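The Skemside Stream Sampling Kit

I've been dipping bottles into creeks for 14 years, and for most of that time I did it with whatever was in the trunk of my car. Old juice jugs, a mop handle, duct tape. You get water that way, sure, but you also get whatever was in the jug last, and if you're trying to find tiny traces of medicine or pesticide in a stream you really can't have that! So I put together a kit of my own, my friend Freya Hebden talked me into selling it, and now it's the thing I ship more of than anything else in the shop.

What's in the case

One telescoping dipper pole, the Alva, which reaches 81 inches fully out and locks with a twist. I went through a lot of poles before this one. The clip on the end holds a bottle by the neck and lets go when you pull the cord (gently, please, it isn't a lawnmower).

Six amber glass bottles, 1000 ml each, with lined caps. Amber because a lot of drug compounds break down in daylight, and glass because some of them like to cling to plastic. They come washed and capped. Leave the caps on until you're standing at the water.

A cooler bag that fits all six bottles plus the ice packs, which are also in there. The packs need a full night in the freezer. I have forgotten this more than once and ended up buying gas station ice.

Nitrile gloves, waterproof labels, two pencils, and a field log with 30 pages. Pencils, yes. Pen runs when it gets wet and then you're squinting at a label trying to decide if it says upstream or downstream.

What it's good for

Mostly I sell these to watershed groups, high school teachers and people who live downstream from a treatment plant and would like to know what's coming past the yard. The kit collects the water and keeps it in decent shape until it gets to a lab. It doesn't test anything by itself, and I get emails about this every month, so let me say it again: no strips, no color charts, you need a lab. Call them before you go out. They'll tell you how much water they want, whether they add a preservative, and how soon they need it in the door. If your lab sends its own bottles, use theirs, and buy the kit without bottles (there's an option for that at checkout).

It also isn't meant for bacteria. Those samples need sterile containers and the clock runs a lot faster.

How I use mine

1. Write the label first, while your hands are dry. Site name, date, time, your initials.

2. Put on fresh gloves. If you just rubbed on sunscreen, bug spray or some kind of pain cream, go wash up before you do. All of that can turn up in a sample.

3. Walk in from downstream, or stay on the bank and let the pole do the reaching. Kicked-up mud is no fun for the lab.

4. Point the mouth of the bottle into the current and fill it a hand's depth under the surface. Skip the foam and floating stuff.

5. Cap it, wipe it, ice it, write it down.

6. Do a practice run at home before your first real trip. Plain tap water and a couple of plastic cups are fine for pouring and labeling practice, just don't let them anywhere near the real samples.

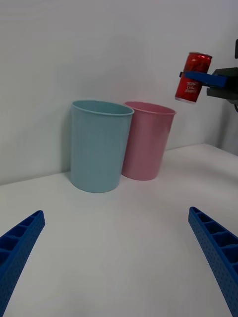 7. Rinse the pole and clip when you get home and dry them before they go back in the case.

What people have asked me

Does the pole float? Nearly. It'll bob along for a bit and then sink, so use the wrist loop.

Can I get more bottles? Yep, the Trilholm refill box has six more with caps and labels. Krešimir Vukadinović, who packs our orders, will also throw in a spare clip if you ask in the notes.

Will it work off a bridge? The pole won't reach from most bridges. Chantelle Naidoo wrote to me in February about sampling from a footbridge and we ended up sending her the Gukitton rope holder, a weighted cage that lowers one bottle on a line. It takes the same amber bottles, so you can buy just the cage.

Can I reuse the glass? For practice, go ahead. For trace work I'd use new ones unless your lab has told you how they want them cleaned.

Shipping

Kits go out in a padded box. If a bottle arrives broken, send me a picture and I'll mail you another, no need to return the pieces. The pole can come back any time if the lock starts slipping.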